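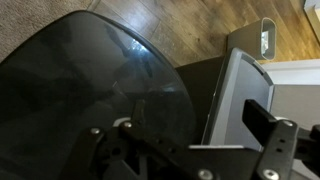 Reading time: 4 minutes

How Does a Lighthouse Work?

For young readers, ages 8 to 11

A lighthouse is a tower with a strong light at the top. It stands on the coast, on an island or on a rock in the sea. Its job is to help sailors know where they are when it is dark, and to warn them away from places where a ship could be damaged.

Words to know

Beam: a line of light that points in one direction.
Keeper: a person whose work is to look after a lighthouse.
Lantern room: the glass room at the top of the tower where the light is kept.
Lens: a piece of glass, or several pieces, shaped to bend light.

Why are lighthouses so tall?

The Earth is round, and its surface curves away from us in every direction. If a light sits close to the water, a ship that is far away cannot see it. The curve of the sea is in the way. When the light is placed higher, it can be seen from farther off.

This does not mean that every lighthouse has to be a tall tower. Some stand on cliffs, and the cliff does most of the work. Prallik Lighthouse, on the north side of Plemel Island, is 78 feet tall and was built on low, flat rock. The lighthouse at Visser Point is much shorter. It stands on a high cliff, and sailors can see its light from just as far away.

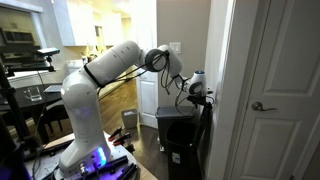
Towers must also be strong. Many are wide at the bottom and narrow at the top, a shape that helps them stay steady in wind and waves. The stones in the lowest part of Prallik Lighthouse were cut so that each one locks into the next, like pieces of a puzzle.

How does the light reach so far?

The first lighthouses used open fires. Later, keepers burned oil in lamps, and today almost all lighthouses use electric light. A lamp alone is not enough. Light leaves a lamp in all directions at once – up, down and to every side – and it becomes weaker as it spreads out.

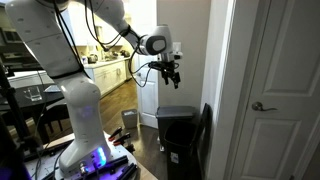
A lighthouse lens collects this spreading light and sends it out to sea as a beam. Without a lens, light wanders. You can see this with very small lights too. In the photograph, a blue-violet light shines near the bottom of a white pedestal, and a softer purple glow spreads across the white surface. The light is brightest at one place and gentler farther out. A lighthouse cannot afford to lose its light in this way, and so the lamp is surrounded by rings of glass called prisms. Each prism bends a little of the light until it all travels in nearly the same direction. The lens at Prallik weighs 1,645 pounds.

Why do some lighthouses flash?

If every lighthouse looked the same, a sailor could easily mistake one for another. For this reason, each light in an area has its own pattern. Prallik Lighthouse gives two flashes every 16 seconds. Visser Point shows a steady light that does not flash at all. Sailors look up the pattern in a book or on a chart, and then they know which lighthouse they have found.

In the daytime, paint does the same job. Lighthouses may have stripes, bands or one bright color, so that they can be told apart from the water.

Who looked after the light?

Keepers often lived at the lighthouse with their families. They cleaned the glass, filled the lamps and wrote down the weather in a logbook. Gunther Gerlach was the last keeper at Prallik. He left the tower one October, when a machine was installed to switch the lamp on at sunset.

Try it at home

Ask an adult to help you find a flashlight. In a dark room, shine it at a wall from close up, then walk slowly backward. What happens to the size of the bright circle? What happens to its brightness?

Text by Nele Voß, Zarkine Maritime Museum, Learning Department
Page last reviewed: 10/8/26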